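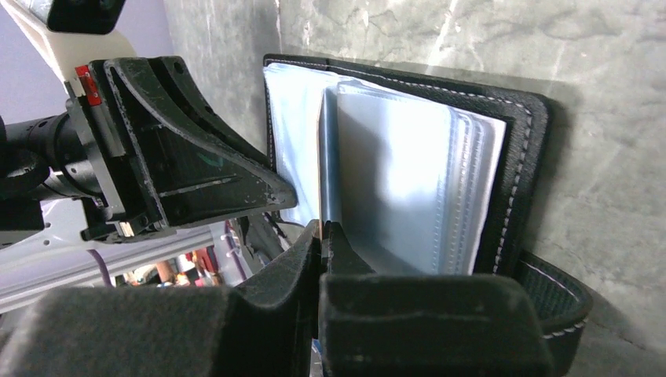 The gripper's fingertips at the plastic sleeves of a leather card holder, one of the test objects for the Drurnix page planner.

One Page at a Time

Clear plastic is hard on depth sensors. A sleeve returns some light from its front face, some from the paper behind it and a glare patch that moves with the wrist. Early builds of Drurnix, the manipulation stack written by Zoi Balaskas and Keegan Marchand, treated a fan of card sleeves as a single solid block and planned a grasp around the whole thing.

The current version drops the point cloud for the last stretch of the approach. A segmentation network looks for page edges and seams in the wrist image and passes them to the planner as an ordered list of lines with a confidence value on each. The planner picks a gap, not a surface. If no gap scores high enough, the arm shifts its viewpoint and asks again, up to 6 times, before it gives up and logs a fault.

Marchand trained the network on 758 labeled images. Another 272 were held back for testing. Most of the labeling errors were at the spine, where sleeves overlap and two annotators rarely drew the same line.

Control is plainer. Once the fingertips are in position, an impedance loop running at 200 Hz limits side force while they close. Balaskas tried a learned policy for this step in June and took it out again.

"It worked on the sleeves it knew," she says. "The fixed gains are easier to debug."

Savvas Kokkinos maintains the replay tool, which lines up wrist video, planner output and joint torques on one clock. His next job is the fault log, which still records a missed gap and a slipped page under the same code.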